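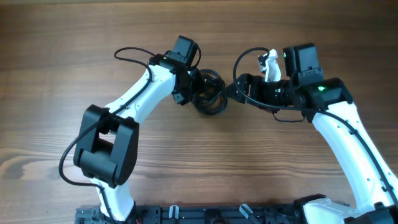 Both arms on the shared mounting frame, wrists facing.

Tanoli Two-Arm Cell: Setup and Care FAQ

Search the Sellmont help pages Go

How often do I check the wrist cables?
Every 200 run hours. Move each arm by hand through its full reach with the power off. The cable must keep a free loop at the wrist and at the elbow. If it pulls tight at any point, add slack before the next run.
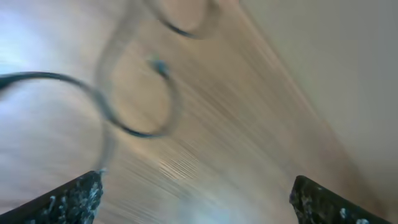
When do I replace the finger pads?
Replace them when a test object slips twice in 13 grips. Use a thin, light item for the test. Wipe the pads with a dry cloth first and repeat the test before ordering parts.

Can I leave spare cable on the table?
Only outside the reach of both arms. Coil it and tie it before homing. 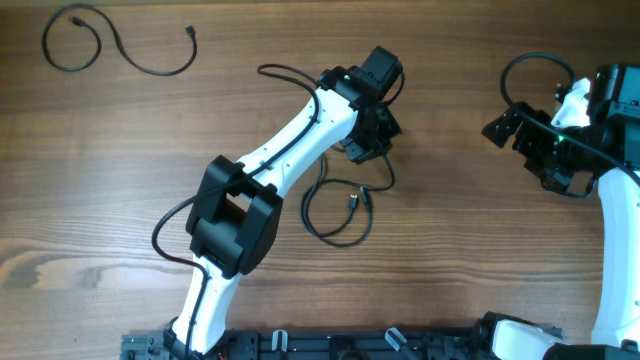 A loose plug under a wrist can catch a finger during homing. Unplug cables you are not using and store them off the table.

An arm stops with error 28. What now?
Cut power, reseat the wrist connector, and home one arm at a time. If the error returns, send the log to Nidel support.

Related items
Replacing an elbow motor
Frame bolt check
Homing order for two arms

Contact Sellmont Support | © 2018 Sellmont, Prollorcombe | Back to top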